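How to Prepare a Self-Tape Audition for a Television Role

A self-tape is a recorded audition that an actor makes at home or in a rented room and uploads for a casting office. Most first-round television auditions are now handled this way. The steps below cover a standard request of two scenes plus a slate. They assume a phone or basic camera, a tripod, two lights and a second person to read the other lines.

1. Read the request before anything else

Open the casting notice and copy the following items into a separate document: role name, scene numbers, deadline with time zone, file format, maximum file size, naming pattern, and any notes on wardrobe or accent. Casting offices differ on all of these. A notice for the teen drama Trurbridge, for example, asked for the slate at the end of the tape and both scenes in separate files. A notice for the series Imora from the same month asked for the slate first and everything in one file.

If the notice and the script pages disagree, follow the notice. If the notice disagrees with your agent's email, write to the agent and ask. Do this early. A question sent at 5 p.m. on the due date is unlikely to be answered in time.

2. Break down the scene

Print the pages single-sided. Mark the following in pencil:

Where the character enters the conversation and what was said just before.
Every point where the subject changes.
Any line that is spoken to a different person.
Any physical action that the dialogue depends on.

Actions that do not affect the dialogue can be dropped. Stage directions about crossing a room or getting into a car should be reduced to a turn of the head or a change in eye line. Do not mime driving.

Learn the lines well enough to keep your eyes up. Holding the pages is permitted in most first rounds, but looking down at the end of each line breaks the exchange with the reader. Acting coach Marisa Vitale has her students run the text at double speed with no expression until it comes out without effort, and only then start on choices. Two sessions on the evening before and one in the morning are enough for a scene of two pages.

3. Set up the room

Choose the quietest room, then look at the light. A plain wall in gray or muted blue is the safest background. White walls push the camera toward underexposing the face. If no suitable wall is available, hang a pressed sheet or a roll of matte paper. Stand far enough in front of it that your shadow falls out of shot.

Turn off the refrigerator, fans and phone alerts if they can be heard. Soft furniture reduces echo. In a bare room, lay a blanket on the floor under the camera.

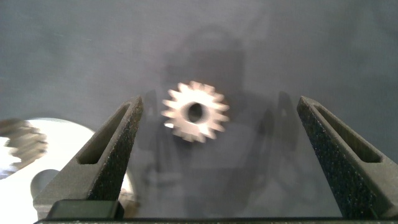 Small metal spur gear against a matte gray background.

4. Place the camera and lights

Set the camera at eye level and horizontal. Vertical video is rejected by most offices. Compose from mid-chest to slightly above the head unless the notice says otherwise. Use the rear camera on a phone, and lock focus and exposure on your face before each take.

Place the main light to one side of the camera and slightly above eye level. Place the second light on the other side, farther back or at lower power, to fill the shadows. If you wear glasses, raise both lights until the reflections leave the lenses. Do not mix daylight with indoor bulbs of a different color. Close the blinds or turn off the bulbs.

Record at 1080p. Higher settings produce larger files and add nothing that a casting office will use at this stage. A typical upload limit is 200 MB per scene, and a 4K file of two minutes will usually exceed it.

5. Position the reader

The reader stands beside the camera, close to the lens, with their eyes at the height of yours. This keeps both of your eyes visible. If the scene has a third character, put that person's eye line on the opposite side of the lens, at the same height.

The reader should speak more quietly than you do, because the microphone is closer to them. They should give real cues at a normal pace and should not act the part. A reader who performs pulls attention off the tape. If you must use a remote reader, play their voice through a speaker beside the camera and test the delay first.

6. Record

Record a ten-second test and play it back with headphones. Check focus, sound level and the top of the shot. Then record the scene.

Limit yourself to five takes per scene. Past that point the changes between takes become small and the energy drops. Nigel Dobson, who read for three seasons of the legal series Fesness, keeps his first complete take on file every time and says he has sent it more often than any other. Do not look into the lens during the scene. Hold the final moment for two seconds before you stop.

7. Record the slate

The slate is spoken directly to the lens. Unless told otherwise, give your name, height, location and the role. Some offices also want a full-length shot, which can be a separate clip or a slow tilt. Do not deliver the slate in character.

Check how height is requested. A production shooting abroad may want centimeters. Multiply inches by 2.54 and round to the nearest whole number.

8. Edit and export

Trim the start and end of each clip. Leave half a second before the first line. Do not add music, titles or transitions apart from a name card if one is requested. Do not cut between takes within a scene.

Export as MP4 with H.264 video. Name the file exactly as requested. If no pattern is given, use last name, first name, role and scene number, separated by underscores:

VITALE_MARISA_AHONEN_SC2.mp4

In this case AHONEN is the role, not the actor.

9. Upload and confirm

Upload at least two hours before the deadline. Play the uploaded file from start to finish in a browser where you are not logged in - this catches permission errors and failed conversions. Send the link with a short message containing your name, the role and your agent's contact details. Password-protected links should have the password in the same message.

Keep the original clips until the role has been cast. Callbacks sometimes ask for a second version of the same scene, and you will need to see what you sent.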